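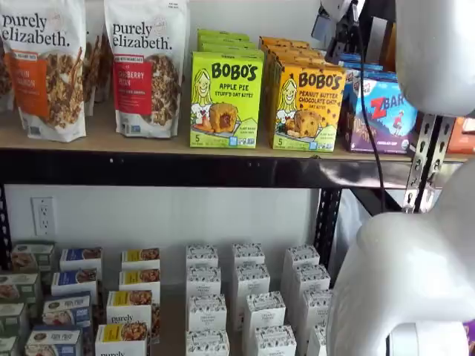

Why does the stock count go back up after I post a sale?
The till is sending the sale to one location and the nightly sync is reading another. Set both to the same location code and the count will hold.

Ticket 518
Product: Vidivix stock module
Site: Skavley shop, ground floor
Opened by: Gleice Fagundes
Priority: normal
Status: closed

Reported problem
Counts for packaged snacks are wrong every morning. We sell through the day, the figure on the back office screen drops as it should, and when we open up again it is back where it started. Bread, milk and the fridge lines are fine. The reorder list is no use because it thinks we are full.

First reply from support
Please send the location code shown on the till under Settings, then Stock, and the code shown on the sync page in the back office. Please also say whether the snack lines were moved or renumbered recently.

Gleice Fagundes
Till says SK-100. Sync page says SK-325. We moved the snacks to a new bay in July and I set up a new location for it, which was 325. I thought the till would pick it up by itself.

Support
The till does not pick up new locations until it is re-paired. Until then it keeps posting sales to the old code. The sync runs at closing, finds no sales against 325 and writes the old figure back over the top.

Steps given
Close all open baskets on the till.
Go to Settings, Stock, Location and choose SK-325.
Press Re-pair and wait for the green tick. Do not switch the till off while it is working.
In the back office, run a manual sync for snacks only.
Compare one product by hand before opening.

Gleice Fagundes, Sun 7 July
Did the above. Re-pair stopped with "location in use". Tried again after a restart, same message.

Support
There is a supplier order from Prarkutmont still open against SK-100. An open order locks the location. Receive it or cancel it, then try again.

Gleice Fagundes
It was a short delivery that was never booked in. Received it with 6 cases missing and the re-pair went through. Manual sync ran with no errors. I will leave it overnight - the manual one worked last time as well.

Gleice Fagundes
Checked before opening. Snack figures are the same as at close. Reorder list looks sensible again.

Support
Good. The sales that went to SK-100 will need a one-off adjustment. Use reason code "transfer", not "loss", or they will show up in the wastage report. The Sutter shop has the same till version, so check for open orders there before moving any bays.

Gleice Fagundes
Adjustment done. Please close.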